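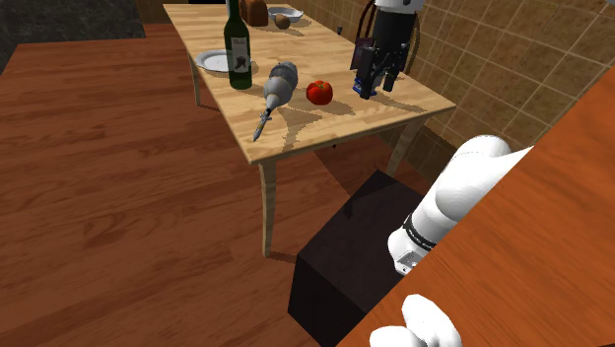
The Last Bottle

Irina had the map open on her knees and didn't look up. Five hours to Skorkden. Maybe more if the ferry was out.

"He won't be there," Damir said.

"He'll be there."

Rain. Wipers going. The radio lost the station somewhere past the quarry and niether of them touched it.

Their father had written once in eight years. One page, pencil. Come in August, bring nothing. So of course Damir brought a bottle, rolled in a sweater on the back seat, clinking agianst the jack on every bend.

"You even know if he still drinks?"

"No."

A light at the landing. A man in a long coat, one hand up against the headlights. Shorter than she remembered. She had the door open before the car stopped.

"You're late," he said. Then he saw the sweater under Damir's arm and started to laugh, and coughed, and had to hold on to the rail.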